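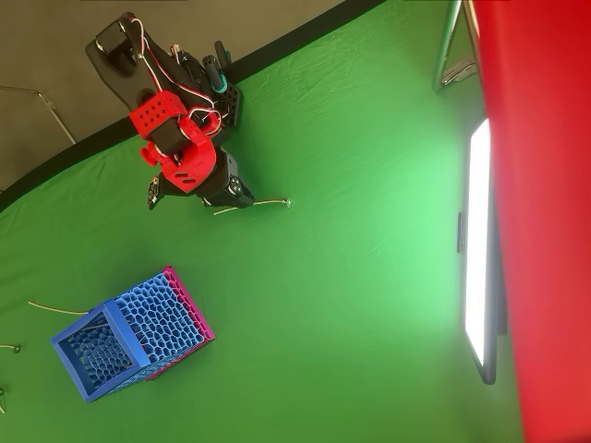 ## Winter jobs for cars, vans and small trucks

Most of these can be done on a driveway with ordinary tools. They are written for a vehicle that is used most days and parked outside. If yours is under warranty, read the handbook before you undo anything.

### Battery

Batteries tend to fail on the first cold morning, so do this before December. Switch everything off, open the bonnet and look at the terminals. White or greenish crust should come off with hot water and an old toothbrush. Dry the posts, refit the clamps tightly and smear a little petroleum jelly over the top.

When you take a battery off, the negative lead comes off first and goes back on last. Write down the radio code beforehand if the car is old enough to need one. Some electric windows have to be reset afterwards by holding the switch up for a few seconds once the glass is closed.

If the van only does short trips, give it an overnight charge once a fortnight. A smart charger can be left connected. An old-fashioned one can't, and needs checking every couple of hours.

### Door seals

Frozen doors tear seals. Wipe the rubber with a damp cloth, let it dry, then rub in silicone grease or a silicone spray put on a rag. Don't spray straight at the door, as the overspray gets on the glass and smears for weeks. Do the boot seal as well, and the rubber round the fuel flap if there is one.

Don't use cooking oil or ordinary grease on rubber. Both make it swell.

Locks want a dry lubricant such as graphite. Put the key in and out several times and wipe it each time.

### Screenwash

Summer screenwash freezes in the pipes. Run the old stuff through until the jets are spitting, then fill up with winter mix at the strength given on the bottle for the temperature you expect. Work the rear washer too. On many estates and vans the pipe to the back is long and holds a fair amount of the old fluid.

Blocked jets can be cleared with a fine pin. Go gently, or the little ball inside will turn and you'll be washing the roof.
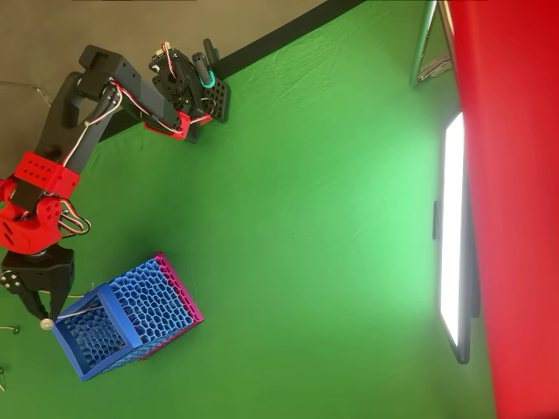 Cecilia Abugri writes that she gave up on pins after bending a jet on her pickup, and now takes the pipe off underneath and blows back through it with a bicycle pump. She also says to lift the wiper arms off the glass on frosty nights, and to make sure the wipers are switched off at the stalk before you turn the ignition off. Blades stuck to the screen can blow the fuse when they try to sweep.

The pump works well, and I have used it since. On the wiper arms I would add that some cars need the wipers put in a service position first. Forcing them up against the bonnet edge chips the paint.

### Tyres

Check pressures cold, before the car has been driven. They drop as the weather does, and a set that was right in August will be low by now. The figures are on a sticker inside the driver's door or the fuel flap, usually with one column for a light load and another for a full one. Use the full-load figures when you carry tools every day.

Look at the inside edges as well as the outside. Turn the steering to full lock and you can see most of the front tyres without jacking. Wear on the inner shoulder only means the tracking wants doing.

If you change wheels over for winter, chalk the position on the inside of each tyre (NSF, OSF and so on) before it goes into the shed. Go round the nuts again with a torque wrench after 52 miles or so of driving, or at the first fuel stop if that comes sooner.

### Keeping the cab tidy
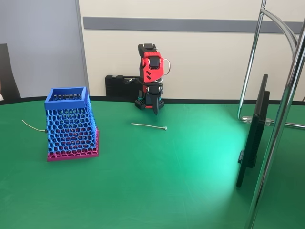

Small items cause more trouble in a cab than big ones. Pens, fuses and coins go down the side of the handbrake, and a bottle rolling under the brake pedal is dangerous. Keep the footwell clear and give the small stuff a container with a heavy or wide base. A basket like the blue and pink lattice one, wider at the bottom than at the top, is a good shape for a workbench or a shelf in the garage, though for anything as small as a fuse you want solid sides. Inside the vehicle use something with a lid, and wedge it in the door pocket.

Rubber mats are worth fitting from now until spring. Lift them out once a week and check the carpet underneath. If it is wet on the passenger side only, suspect the heater or a blocked drain below the windscreen, and clear the leaves out of the scuttle panel before doing anything dearer.

For a misted windscreen, clean the inside of the glass with a little white vinegar in water and buff it dry with newspaper. Run the air conditioning with the heater on. It dries the air, and using it through the winter helps keep the compressor seals in order.

### To keep in the boot

- Scraper and a soft brush
- Torch, with the spare batteries in a separate bag
- 2 pairs of gloves, one of them waterproof
- Jump leads or a charged booster pack
- Blanket
- The locking wheel nut key, back in its proper place after the last tyre change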